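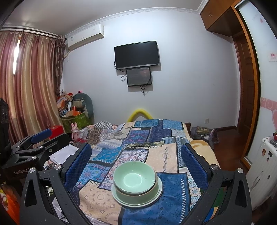

A bowl, a wider bowl and a plate on the bed, with the gripper open around them.

Build the Robot Where the Dishes Are
By Marites Buenaventura

Most people who set out to build a household robot start with a clean bench. I think they should start with the bed.

I belong to a shared workshop called Padilla, where a few of us have been putting together an arm we call Ollstead. It is meant to pick up ordinary dishes and set them down again. For most of last year it lived on a bench with a flat white top, good overhead light and a foam block to lift. It got very good at the foam block. In January Jerome Estrella reported 40 clean lifts in a row, and we all felt we were nearly done.

Then we tried bowls on a blanket, and the count went to 2.

A bench is stiff. A fingertip that comes in a little low just touches the surface, and the joint gives. On a quilt the fingertip pushes the cloth down, the cloth pulls on whatever is sitting there, and the plate tips toward you. Bowls that nest are worse. The rim you want is right above a rim you don't want, and if they are the same color the camera has a hard time telling one from the other. A person sorts this out without thinking. We had written nothing in our code for it.

My view is that the work should move into the house as early as it can, and that it should start with hands. A hand-held gripper lets you feel the job before you ask a motor to do it. You learn that the opening has to be wider than the plate if you want the whole stack, and that coming in from the side is different from coming straight down. After an evening of that I threw out half of my approach angles. I would never have done so from the bench results.

Hélène Paquette disagrees with me, and she has built more arms than I have. Her argument is that a bedroom has too much going on in it. Curtains let in daylight that changes by the hour. There are patterns everywhere. If a grasp fails, you can't say whether it was the light, the cloth or the fingers. On a bench you change a single thing and see what it does. She is right about that, and we still test new finger pads on the bench first for that reason.

Where I part with her is on how long to stay there. We stayed 23 weeks. By the end we were tuning for our own table. Arnel Estrella had set the closing speed so precisely for foam that it had to be redone from scratch for glazed dishes, and the mount he made for the overhead lamp is in a drawer.

I don't think a person should have to tidy up for a machine, either. I have read build logs that begin with instructions to clear the room, cover the patterned fabric and close the blinds. Anyone willing to do all that could have carried the bowls to the sink.

So my advice to anyone starting out is to bring the gripper home in the first month. Use your own plates, with the quilt left on. Write down what slips. Then go back to the bench with that list.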